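Aušra Butkienė has cooked for the night shift at the Navickas bakery for many years, and she still eats her own supper at 3 in the morning. "My stomach does not know the clock any more," she says. "It only knows soup."

She makes it at home, in the afternoon, and carries it in a jar. Barley, carrots, a little dill - never cream, which makes her sleepy.

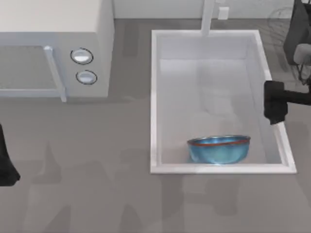

Sleeping by day

The hard part is July. "The children play outside and I cannot be angry with them," she says. She hung thick curtains and goes to bed at nine.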